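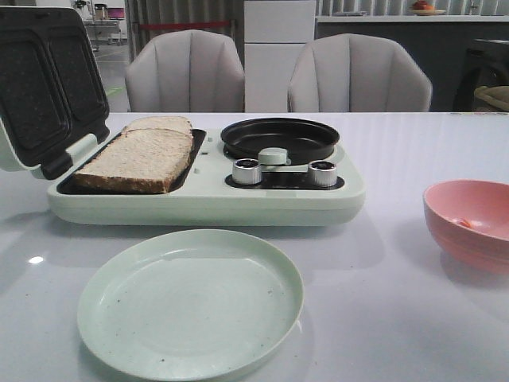 How to hand a kitchen job over to a robot arm (and keep the people who used to do it)
Jun 27, 2021

I run the test kitchen at Plasivitz, where we put small cooking appliances through their paces before they go in the catalogue. Making the same toasted sandwich over and over used to be a person's job, and for a good while that person was me. Now most of the repeats are done by an arm running the Zukeck software, and I get asked a lot how we set it up. So I've written down the way I'd do it if I were starting again, using the breakfast machine as the job, because it's the one everybody knows. It's the sort with sandwich plates on one side and a little round frying pan on the other.

You don't need to be able to program. I can't. You do need patience and quite a lot of bread.

Before you start

Find out who does the job now and go and sit with them for a morning. I mean sit, with a notebook, and keep your mouth shut. When we did this I thought I knew the sandwich job inside out, and then I watched Abundio Cisneros do it and saw him nudge the top slice with his knuckle before he closed the lid. Every time! He had no idea he did it. That nudge ended up being a whole step in our sheet.

Tell people what's going on, too. We have 46 people in the building and I made the mistake of telling only the kitchen lot, so everyone else got it from the corridor version, in which we were all being replaced by July.

Step 1. Write the job out in small pieces

Smaller than feels sensible. "Make a sandwich" is useless. "Put the bread in" is nearly as bad. Mine goes more like this:

Lid fully open and staying open by itself.
First slice flat on the sandwich plate.
Second slice on top of it.
Check the edges.
Square up if needed.
Lower the lid.

Leave the filling out at first. I know, it's a sad sandwich, but plain bread is cheap and it doesn't slide about. We went to cheese much later and I still have the scraper to prove it.

Step 2. Decide what "good enough" looks like

This is where we had our only real row. If the top slice sits a bit off from the bottom one, is that a fail? Abundio Serrano said yes, always. (We have two Abundios. Serrano is appliances, Cisneros is kitchen, and post goes to the wrong one.) Cisneros said no, you just push it over, people at home do it all the time.

They were both right, so we gave it a middle setting. Slices offset but on the plate: carry on to the squaring-up step. Crust hanging over where the lid comes down: stop and call someone. Write yours down in words a new starter would understand, and get the person who does the job to sign it off. Don't let the office do that bit.

Step 3. Lay the table the same way, then stop laying it the same way

For the first week, put everything in a fixed place. Appliance towards the back, plate for the finished sandwich in front, bowl off to the side. Tape under the plate if you want, we used a bit.

After that, start moving things. Turn the bread so it lies at an angle. Shift the plate over. If you never do this you'll have an arm that is brilliant at one table and hopeless at all the others, and you'll find out on the day somebody important is visiting. Ours was Mr Aguirre from the parent company, who was very nice about it and ate a biscuit instead.

A word on shiny tables - ours is glossy and things reflect in it, and I'd have picked a duller one given the choice. Try your camera under the lights you'll really be using, in the morning and again late in the day.

Step 4. Keep the heat off

Do all your practice with the appliance unplugged. Picking up, putting down, squaring, closing the lid, the lot. The knobs come last. We didn't let the arm near a hot plate until it had done four weeks cold, and a person still switches the thing on at the wall and stands there. That's our rule and I'd keep it even if the paperwork didn't make me.

Step 5. Log the failures properly

Every run gets a line, and every failed run gets a sentence written by a human. "Failed" on its own tells you nothing. "Second slice caught on lid" tells you something. We'd written up 1,013 runs by the time we moved on to the frying pan side, and the sentences are the part I still go back and read.

Trandier, who look after our arm, wanted a drop-down menu for this. We tried it for a bit, everybody picked "other", and we went back to typing.

Step 6. Sort out what the people do now

Please don't leave this one till last like I did. Once the arm was doing the repeats, Cisneros had his mornings back and no one had thought about what they were for. He spent a while feeling like a spare part, and he told me so, fairly loudly, next to the fridge.

What we settled on is that he sets up the variations and judges the results. He picks the bread, chooses how awkward to make the table, and has the final say on whether a sandwich is one we'd put our name to. He's also the only one allowed to change the step sheet. His wrists are better, he says, and he's a bit bored on the long cold runs, which I haven't fixed yet.

The pay question came up as well. He's now doing a more skilled job and we had to regrade it. Ask for that money at the start, with the cost of the arm, while everyone's still excited.

Things I'd buy again

A big bread bin. A second set of plates in the same colour, so a washing-up backlog doesn't stop you. A loud bell for "come and look at this", because the polite chime that came with ours can't be heard over the extractor.

I'll put the frying pan notes up separately once Serrano has checked the bit on handles.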